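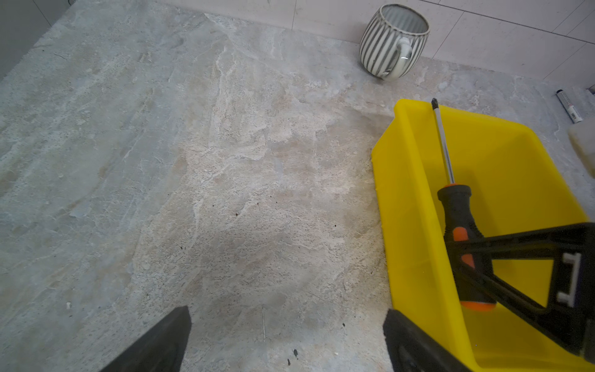

Gripper view, Tronau open day, September

stavdale_pete: Went to the Tronau open day and got a good long look at the two-arm bench. It has a tiled booth, a marble-look surface, a yellow tray with a screwdriver in it and a striped mug at the back. I stayed way too long (my feet are still mad at me) and I'd go again tomorrow!

Haruna: Was it worth the drive? I did the Skonodar one and it was mostly slides.

stavdale_pete: Way better than slides! You stand right up by the rail and they let you ask anything. 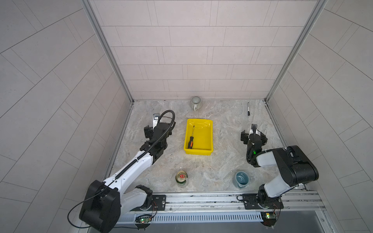
The guy running it told us they do 100 pickups a day on that setup, and the wrist cameras cost more than I figured, close to 2,000 for the pair.

gearhash: 100 a day is nothing. I could do that before lunch with one hand.

Haruna: Sure, but you'd want to get paid lol

gearhash: Fair. Still think two arms is overkill for a screwdriver.

stavdale_pete: Disagree, try handing stuff across with one. Anyway, doors close at 4 and parking is awful, so go early.

Haruna: Is the Stavdale bus still running out there?

stavdale_pete: Yep, the 133.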